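The wardrobe in our back bedroom came down in March, after the rail pulled out of the chipboard for the third time. I ordered a replacement from Hagedorn and was told three weeks. It took a fair bit longer than that, so most of our clothes have been living on the spare bed and in a row of tubs down the hallway. Last weekend I finally sorted the lot.

I'd put it off because I don't mind washing and I don't mind ironing, but I can't stand the part in between, where everything has to be picked up, looked at and given a place. My method is nothing special. Everything goes on the bed, jeans first, because they're heavy and they stack well and you feel like you've made a start. Then dark things, then the odds and ends.

Jeans are where we have the problem. I don't know how one household ends up with that much denim. Half of it doesn't fit anyone, or fits but has gone at the knee, and it all gets kept for painting or gardening. I can only paint in one pair at a time. I made a rule that each of us could keep one wrecked pair, and the rest went in the rag bag or the donation bag depending on the state of them.
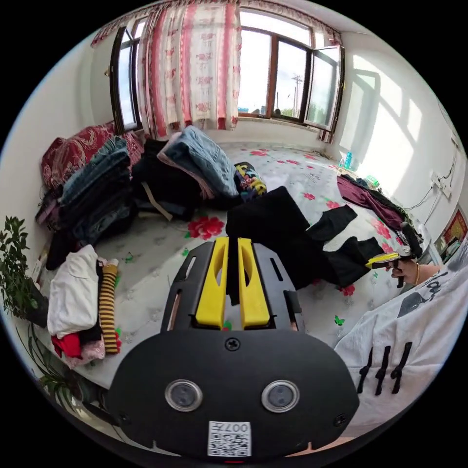 Black clothes are harder because they all look the same until you hold them up. I fold long sleeves the way Tania Herath showed me when we shared the flat in Claltside. You lay the top face down and flat, smooth it out from the middle, bring each side in with the sleeve folded back along it, then fold up from the hem in thirds. She used to work in a clothes shop and could do one in a few seconds. I can't, but they do sit flat in the drawer, and they come out without a crease across the front.

Leggings I just fold in half lengthways and then in thirds. I tried rolling them for a while and the drawer was a mess inside a week.

The new wardrobe has two hanging sections and four drawers, and it cost $324 with delivery. Dirk Grube from next door helped me get the back panel on, which I couldn't have done alone as the instructions assume you have a second person and a rubber mallet. He had the mallet as well. We fixed it to the wall with the brackets supplied, although I swapped the screws for longer ones.

What I've put where, mainly so I can find this again when someone asks me:

- Top drawer: underwear and socks, in the old Pilix dividers
- Second drawer: T-shirts and singlets
- Third drawer: long sleeves and leggings
- Bottom drawer: jeans, stacked two deep
- Hanging: shirts, dresses, anything that creases

Jumpers are still in a tub. I haven't worked out what to do with them, and with the cooler weather they're in and out all the time anyway. I might look for a low set of shelves to go under the window, if I can find one narrow enough that the door still opens.

The donation bags are in the boot of the car. The op shop only takes clothing in the mornings, so I'll drop them off before work. The empty tubs have gone back to the garage, and the hallway needs a vacuum.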